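Nemari uses cookies to keep you logged in and to remember which threads you follow. Accept all / Manage settings

Face cream ground into a plush blanket. Do I wash it, scrape it or move?

softfurnishing_regret

I have a gray plush blanket with black flowers on it, the kind with a short fuzzy pile that feels wonderful for one winter and then starts collecting evidence. It lives on the bed all year. So, more or less, do I, which is how I came to be doing my face there instead of at a sink like an adult.

The cream is the old-fashioned vanishing kind, the one that comes in a tin and goes on white and then sinks in. It has vanished into my face for years without trouble. It has not vanished into the blanket. A lid came off, I leaned on it, and by the time I noticed I had worked a good spoonful into the pile with my elbow. I got most of it up with a paper towel and then rubbed the rest with a damp cloth, which I now gather was the wrong thing to do. The fibers there have gone stiff and stuck together in little points, like a wet cat.

The care tag says cold wash, do not iron, do not bleach, and then a symbol that is either "do not tumble dry" or a portrait of a window. The blanket cost $44 at Engström and I would like to get another year out of it. The bad part is near the bottom edge where it hangs over the side. There is also a pale beige streak low down on the left, but that may be a different crime and I'm only asking about the one.

What takes out greasy cream without turning the rest of the pile into felt? My washer is an Irgate front loader and my detergent is Mekeck, the powder. 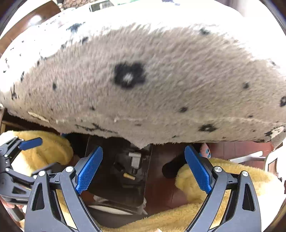 pile_and_nap

Dish soap before you do anything else, and put the powder away for now. Vanishing cream is mostly water with waxy fats stirred through it. The water part left ages ago and the waxy part is what's gluing your fibers together. Powder in a cold wash will sit on top of that and look at it.

What I do with plush:

Lay the stained part over a folded white towel, pile side up. Scrape very lightly with the back of a butter knife, always in the direction the pile lies. Then a little plain dish soap, the clear sort, worked in with your fingertips. Leave it 14 minutes. (Fifteen is also fine. I have a kitchen timer that sticks.) Press a damp sponge on it and lift, over and over, moving the towel underneath so you aren't pressing the grease back in. No rubbing. You've met rubbing.

After that the whole blanket can go in, cold, gentle cycle, liquid detergent, no fabric softener. Set the spin to 800 at the most. If your Irgate only offers "low" and "high," take low. Shake it out hard while it's damp and brush the pile with a soft clothes brush, then hang it over two rails so it doesn't get a crease down the middle that you'll be looking at until July.

Check the spot before it goes anywhere warm. If it still feels waxy, do the dish soap again. Heat will settle the matter permanently and not in your favor.

And if the symbol is a square with a circle in it and a big cross through it, that's no tumble drying. A square with a line across the middle is dry flat. There isn't one for windows.

gusset44

just wash it?? mine has had gravy, dog and nail polish on it and it goes in with the towels. its a blanket

softfurnishing_regret

Thank you both. I respect the gravy blanket and do not wish to meet it.

I did the dish soap twice. The first round took out most of the stiffness and the second took out the smell, which I hadn't mentioned because I quite like it, but a bed should not smell so strongly of one's own neck. I haven't run it through the machine yet. I only have the powder, and the store with the liquid is up a hill.

In the meantime I've been going through what I keep at the bedside, with a view to deporting some of it. The main suspect is the round tin with the lady in red and the pink blossoms on the label. It's a very pretty tin and I think that's how it has been getting away with things. A dark green bottle is under review as well.
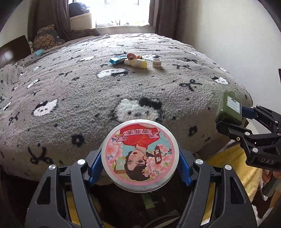
My plan is one shallow tray with a rim, on something flat and hard, and nothing gets opened anywhere else. The alternative is keeping it all in the bathroom, where it's supposed to be, and where the light makes me look like a police sketch. Has anyone managed the tray for longer than a week? I've owned trays before. They fill up with receipts.

pile_and_nap

Tray works if it's small. Get one that holds six things and no more, and when a seventh shows up something has to leave. A big tray is just a second bedside table.

For the tin, wipe the rim and the inside of the lid every so often with a dry tissue. Cream builds up there and then the lid sits on top without really closing, so it feels shut when you pick it up. I'd bet that's how yours came off.

You can use powder if the hill is too much. Dissolve it completely in warm water, let the water cool, then add it. Half what the Mekeck box tells you. Run an extra rinse or you'll be brushing grit out of those flowers for a month.

gusset44

or put a towel on the bed

softfurnishing_regret

I've thought about the towel all evening and I'm annoyed by how good it is. Going to try it tonight, tray to follow. The blanket goes in the wash tomorrow on low.

Last updated: March 24, 2023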